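The published record of robot manipulation research has a gap in it, and the gap concerns failure. A paper will report that a policy succeeded in a given share of its trials. It will seldom say what the remaining trials looked like, how the table was set before each of them, or who decided that a near miss was a miss. This essay argues that laboratories reporting results on two-armed tabletop tasks should publish every trial, with the starting arrangement of the objects, and that a success rate offered without that record should be treated as a preliminary finding.

The argument grows out of work at Standberg on a task that sounds trivial. A small toy soccer ball is placed on a printed field, and the robot must bring it to the miniature goal. Nothing else on the table is part of the task, although a good deal else is on the table: a bag of capped test tubes, a clear container of small toys, an orange backpack, a large jar of candy with a yellow lid. The internal name for the task set is Lededau, and its rules require that the background objects stay within view of the cameras during every trial. 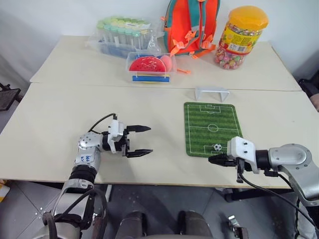 *Olga Barrientos*

When the first Lededau results were circulated in May of last year, they consisted of one table with one column of percentages. The policy had been trained on 695 demonstrations, and the reported figure was good enough to bring congratulations from colleagues. I was among those who approved the table for release. I now believe it should have been held back until the trial record was ready to go with it.

My reasons have to do with what the number left out. Zodwa Venter, who supervised the evaluation, later went back through the recordings and sorted the failures by the position of the ball at the start. The failures were not spread evenly. When the ball began near the center circle, the policy was dependable. When it began close to a penalty area, the approaching gripper often came in at a poor angle and pushed the ball off the mat. A reader given only the average would have concluded that the method was fairly reliable everywhere. It was very reliable in one region and poor in another, and those two facts call for different repairs.

The second omission was harder to admit. Our written rule said that a trial succeeded if the ball reached the goal. It did not say whether the ball had to be carried or could be rolled, and it did not say what should happen if the ball touched the goal and came away again. Two evaluators had been scoring these cases differently. Neither was careless. The rule allowed both readings, and the disagreement disappeared into the average, where it could not be seen by anyone outside the room and was not noticed by anyone inside it.

## The objection from cost

The usual reply is that full trial records are expensive. They must be stored, labeled and checked, and a small group has few people to spare. I take this seriously. Our partners at Salminen operate with a staff of six, and a demand that suits a large institution could shut a group of that size out of publication altogether.

The cost is nevertheless smaller than it is often said to be. The recordings already exist, because no group evaluates a policy without them. The minimum record we now keep has four entries for each trial:

- a still from the robot's own cameras before the arms begin to move;
- the starting position of the ball, marked on a grid laid over the field;
- the score, with the initials of the person who gave it;
- one sentence on the cause of any failure.

An evaluator fills this in while the table is being reset for the next trial. It has lengthened our evaluation days slightly. It has also ended a number of long arguments over what had happened the previous week.

## The objection from misuse

A more troubling reply holds that a published list of failures will be used against the group that publishes it. Reviewers may compare an honest record with a rival's clean average and prefer the average. I have seen this occur. A submission describing the Skerkier controller, which included its complete failure log, was returned with a request that the log be shortened because it "distracted from the contribution."

I do not think the remedy lies with authors alone. Program chairs can require the record from all submissions, so that no group is penalized for supplying it. Funding bodies can ask for it in final reports. Until they do, candor will carry a price, and senior researchers with secure positions should be the first to pay it. It is unreasonable to ask a doctoral student to do so while we decline.

## Why the background matters

Some colleagues accept the case for recording the ball's position and see no purpose in recording anything else. They point out that neither arm is asked to touch the container, the backpack or the jar, and that a still of the whole table holds far more than the task requires.

A learned policy makes no such promise about what it attends to. It receives the entire view from its cameras, and a watermelon-slice toy in a clear container is as available to it as the goal is. If the policy has come to depend on some feature of the background, the success rate will not show this, and the ball's coordinates will not show it either.

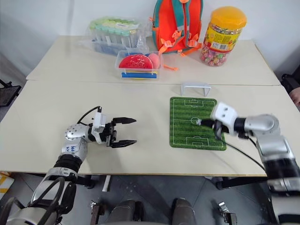
## What a reader should be able to do

The test I would propose is a practical one. A reader in another laboratory, holding the paper and its record, should be able to set out a table that matches any single trial, and should know before starting whether the authors' policy passed or failed from that arrangement. Where that is possible, a disagreement between two laboratories can be traced to a particular trial and examined. Where it is not possible, each side can only repeat its own average.

Lededau does not yet meet this standard in full. The early trials were scored under the old rule, and for some of them the starting position can be recovered only approximately. We have marked those entries as uncertain and left them in the record. The remaining trials are being scored again by two people working separately, and where their scores differ, both will be published.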